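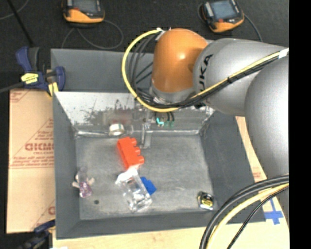
Noltville Sportsmen's Club
Minutes of the August meeting

Called to order at 7:00 p.m., Wednesday, in the Skastwood room. Zbigniew Sadowski presiding. Minutes of the July meeting approved as read.

Radio spots
The board reviewed the host's on-air remarks during the Ustau morning show asking listeners to write in for the county carry ordinance. Several members wanted the club to pull its ads. Others said the host is entitled to his opinion and the spots bring people to the hunter safety class. Motion to keep the ads through the fall and send the station a letter asking for equal time. Passed, 17 to 6.

Letter
Zbigniew will draft it. It should stick to the ordinance and leave the host's name out. Draft to be read at the next meeting before mailing.

Ordinance hearing
The county has set aside 100 minutes for public comment. Speakers must sign up at the clerk's window. Carpool leaves from the Zervas lot at 5:30.

Money
$500 approved for printing flyers. Youth match fees brought in $79 after targets were paid for.

Other business
The question of a club position on the state storage bill was tabled. No one had the final text.

Adjourned 8:40 p.m.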